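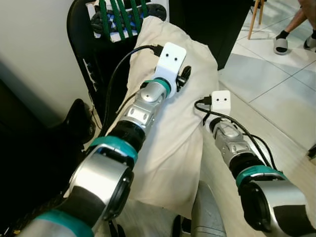
Progress report on the Melon groups
To: Borghild Ljungberg, Blomqvist Fund
From: Cerkina Family Center, Grania
1 June 2024

Hi Borghild,

I know the form asks for "narrative, outcomes, challenges, spend" in that order and I'll try my best, but you told me on the phone you'd rather have something you can read with a cup of coffee than something that fits in the boxes. So I'm taking you at your word!

A quick refresher for whoever on your board picks this up cold. Melon is our group for grandparents, aunts, uncles and older siblings who are raising a small child they didn't plan on raising. Most of the kids are under five. Most of them have lived in more than one home already, and many of them arrived at the current one with a trash bag of clothes and very little warning. The grown-ups come to us tired. They usually come because of one particular thing (he bites, she won't eat, he screams if I close the bathroom door) and they stay because it's a room full of people who don't need the backstory.

Where we are with the groups

We promised you two groups running by now, and we have two. The morning group got going right away, mostly thanks to the pediatric nurses in Grania, who have been handing out our flyer like candy. The evening group was slower. For the first few weeks I sat there with a full pot of coffee, one very patient grandfather and enough chairs to seat a wedding. Then he brought his sister-in-law, and she brought her neighbor, and that was pretty much our whole recruitment strategy from then on.

We've now had 60 caregivers come through the door at least once. The proposal said 100 by the end of the grant, and I still think we'll get there, though I want to be straight with you that "at least once" is doing some work in that sentence. Some people come one time, get the phone number they needed for the school or the benefits office, and that's it. I used to count that as losing somebody. I've gone back and forth on it, and at the moment I think one useful visit is a perfectly good thing for a grant to pay for. I'd like to hear what you think, because it affects how we report attendance next time.

What we've been talking about

Bedtime. So much bedtime. I had a nice plan for the sessions, with a topic for each one and handouts to match, and by the second meeting it was clear that everybody wanted to talk about sleep and I could either go along with that or talk to myself.

The thing that comes up over and over is the child who is fine all day and falls apart when the lights go out. One of our aunts described it as having two different nephews. She'd been told (by family, by a well-meaning lady at church, by the internet) that he was playing her, and that she should shut the door and let him figure it out. And she tried that for a while, and felt awful, and he got worse. What she needed to hear is that a child who has been moved at night, or woken up to find somebody gone, has a very good reason to keep checking. He wants to know she's still there. So we worked on ways to answer that question before he has to ask it: the same few steps in the same order, her saying where she'll be ("I'm going to be in the kitchen, you'll hear me washing up"), and then her coming back when she said she would, even if he's already quiet.

It took a while. She says the nights are shorter now. I wouldn't call it fixed, and neither would she, but she's sleeping in her own bed most of the time.

We've also spent a lot of time on the grown-ups' own tempers, which I didn't expect to get to so early. The grandmother who started that conversation just came out and said she'd yelled at a three-year-old that morning over a shoe, and then cried in the car. You could feel the whole room breathe out. After that we did a session on what to do after you've blown it. How to go back, get down low, say "I was too loud, that was scary, I'm not mad anymore," and then leave it alone and make the sandwich. Several people told me no adult had ever done that for them when they were kids. I've added it to the regular lineup.
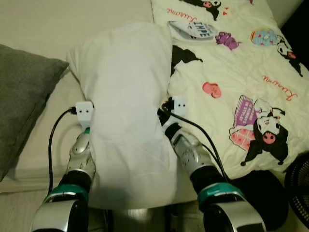

The other big topic has been visits with parents, and the days right after visits, when everything goes sideways. I'd like to do more here. Caregivers are often asked to "keep things positive" about a parent they're furious with, who may also be their own daughter or son, and then they're handed a child who is wild or silent for two days and nobody tells them whether that's normal. We've been practicing short, true things to say to a little one. "Mommy loves you. Mommy is having grown-up trouble and other grown-ups are helping her. I'm the one taking care of you tonight." It's harder to say out loud than you'd think! We practice it in pairs and people always need a minute afterward.

What hasn't gone so well

Child care during the sessions. I budgeted for it as if little kids who panic at separation would happily trot off to a playroom with a stranger, which, given what I do for a living, is a little embarrassing. The first few weeks were rough. We had kids crying in the hall and caregivers getting up every few minutes, and I don't blame any of them.

What we do now is let everybody stay in the big room together for the first part, kids included, with the play helpers down on the rug so the children get to know them while their own person is right there. Then the helpers open the door to the playroom and leave it open. Kids drift in and out. Some never go, and sit on a lap the whole time, and that's fine. It's noisier and I have to talk louder. We get through less material. I would not go back to the old way.

It does cost more, because we need the same helpers every single time and we need to pay them for the extra stretch at the start. We have 4 of them now, two for each group, and they've all stayed put so far. Consistency is kind of the whole point with these kids, so I've protected that line in the budget and trimmed printing and snacks. (The snacks are still good. We've gone from the fancy crackers to the regular ones.)

The second problem is transportation. The bus out to the far side of Grania stops running before the evening group ends, so the people out there either have a ride or they don't come. We've been patching it with carpools, and that works right up until somebody's car is in the shop or there aren't enough car seats to go around. I don't have a great answer yet. I've asked the bus company whether there's any chance of a later run and I'm waiting to hear back. If the answer is no, I'd like to talk to you about moving a small amount from the equipment line to cover rides.

The third one is on me: I'm behind on the follow-up calls. We said every caregiver would get a check-in call a month after their first visit. I've made a good number of them but not all, and the ones I've missed are mostly people from the evening group. I've handed half the list to our intake coordinator, who is much better on the phone than I am anyway, and we're working through it.

What people are telling us

I left the feedback cards out by the coffee and kept it to one question, "What was useful, and what do you want more of?" Most of the answers to the first part are some version of "finding out it's not just me." For the second part, they want more on legal stuff (guardianship, school enrollment, who's allowed to sign what at the doctor's), more on starting preschool, and more time to just talk. One card said only "longer please." Another one asked if we could fix the radiator.

I'm not qualified to answer the legal questions and I've been careful to say so. I'm looking for a family lawyer who'd come sit with each group once and take questions in normal language. If you know somebody through your other grantees, I'd love an introduction.

Money

The spreadsheet is attached separately. Short version: we're on track overall, over on child care for the reasons above, under on printing and on outside speakers. Nothing has been moved between lines without your okay, and the only thing I'm asking for at this stage is that conversation about rides.

What's next

Both groups keep going through the summer. I went around and asked, and people were pretty alarmed at the idea of a break, so we aren't taking one. Attendance will probably dip while school's out and the older brothers and sisters are home, and we'll put out some bigger-kid things for them to do in the playroom.

In September I want to start the preschool sessions, timed for the first drop-offs, when the goodbyes at the classroom door are hardest. I'm hoping to get a couple of the local preschool teachers to sit in too, so they can hear what a goodbye means to a child who has had too many of them. I'll send you the outline once I have it down on paper.

You asked if you could come and visit. Yes, please! The morning group would be easiest. Wear something you don't mind getting banana on, and plan on sitting on the floor for the first part, because that's where everybody ends up. Just give me a little notice so I can tell the families ahead of time who's coming and why. The kids do better when a new face isn't a surprise, and so do most of the adults.

Call me with any questions on the spreadsheet. I'm in the office most mornings before group.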